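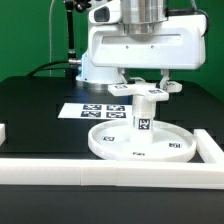

According to one reader, the key falls apart at the lower edge of a green backdrop long before it fails anywhere else, and adding more light only makes it worse. The usual cause is uneven light where the backdrop meets the table. The procedure below deals with that first.

Guides > Tabletop Studio > Backdrops
Filed under: Lighting, Chroma Key, Small Spaces
Print this page | E-mail this page

Setting Up and Lighting a Green Backdrop for Tabletop Work

Updated October 21, 2018

What you need

A green backdrop, 52 inches wide or wider. Seamless paper such as Turnatari matte is easier to light evenly than cloth.
A table 48 inches wide or narrower, with a dull finish.
Two matched soft lights for the backdrop (Coman panels are used in these notes) and a third light for the subject.
Sivier clamps, or any spring clamps with rubber pads.
A handheld light meter, or a camera with a waveform display.

Hanging the backdrop

Fix the top edge first. Clamp both corners to the crossbar, then work inward. Let the paper hang overnight if it has been stored on a tight roll. Clamp the bottom corners below table height and apply just enough tension to take out the curl. Too much tension produces diagonal ripples from the corners, and these show up as bands in the key.

Cloth must be steamed after hanging. Ironing it on a board and then carrying it to the stand puts the creases back in.

Leave 3 feet between the backdrop and the back edge of the table. If the room does not allow this, move the camera closer and use a shorter lens before giving up any of the gap.

Lighting the backdrop

1. Turn off the subject light and any room lights. Close the blinds.
2. Place one panel on each side, level with the middle of the backdrop, and aim each one at the far side. Aiming at the near side leaves a dark strip down the center.
3. Set both panels to the same output and color temperature.
4. Meter the center, then all corners. The readings should agree to within a third of a stop.
5. If the bottom edge reads low, lower both panels slightly and meter again. Do not raise the output. That brightens the center by the same proportion and the difference remains.
6. Turn on the subject light and repeat the readings. Flag the light if it spills onto the green.

Controlling spill

Green reflected onto a pale or shiny subject is removed along with the backdrop, leaving gray or transparent patches. Distance is the best remedy. After that, reduce the backdrop level by half a stop and mask off any green outside the camera's view with black card.

Camera settings

Lock white balance, exposure and focus. Turn off in-camera sharpening, which draws a hard line around the subject. Record at the lowest native ISO the lighting permits.

Test key

Record a short clip with the subject in place and open it in Primov or other keying software. Sample the green near the center and view the matte alone. The backdrop should be solid black and the subject solid white. Gray along the bottom means going back to step 5. Gray inside the subject is spill.

Keep the meter readings with the clip. When the set is rebuilt, start from those numbers and repeat the test key before recording.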